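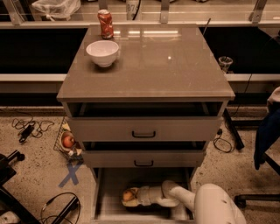 hsatti
Need opinions on drawer slides before I lose it. Got the Desow three drawer cabinet in August, moved it to the studio as a snack station. Thing is the drawers won't stay shut. The floor in there slopes a bit toward the front and they just creep. Right now the top two are open partway and the bottom one is out the furthest, fruit in it and everything. Glossy top is fine, wipes clean, shows every ceiling light tho. Do I swap the slides or shim the feet? Slides are $28 a pair at the place near me.

mudroom_mike
Shim it. Done. Level left to right and then tip it back a hair. No new slides needed

pellworth
Disagree w/ mike. Cheap slides lose their detent after a while, that's the little bump you feel right before it closes. If there's no bump, shims only hide it. Pull one drawer all the way and look at the back of the rail.

mudroom_mike
its a snack cabinet not a tool chest

pellworth
Still has drawers

jo_in_the_attic
Why is there fruit in the bottom drawer though. It'll go soft in there and you'll find it by smell. Apple's already in the wire basket on the floor, put it all in there. Air gets around it.

hsatti
Floor basket gets kicked, that's why. Also the bowl on top is for fruit technically but people put keys in it.

jo_in_the_attic
Then bigger bowl. And toss the crushed can lol

hsatti
ok fair

quillback
Had the Bosow version of this, same handles I think, the black U shaped ones. Mine crept too. Fixed it with those stick on magnet catches, about 3 bucks each. Held for a year or so then the glue let go on the top drawer. Screw them in if you can.

pellworth
Magnets are ok. Check front is thick enough for the screws first, learned that the hard way

hsatti
Put a level on it just now. Leans forward, def. No bump on the bottom drawer either, top two have one but weak. So you're both right??

mudroom_mike
told you. shim

pellworth
Shim AND slides for the bottom one. One pair, not three.

jo_in_the_attic
Also those cables on the floor next to it, get them tied up before you start pulling the cabinet around. I dragged a dresser over a power adapter once. Crunch.

hsatti
Yeah the cables are a whole other thred. Going with shims tonight, one pair of slides for the bottom when I get paid. Will try the magnets on the top if it still creeps.

quillback
Measure the slide closed, not the drawer. I bought the wrong length twice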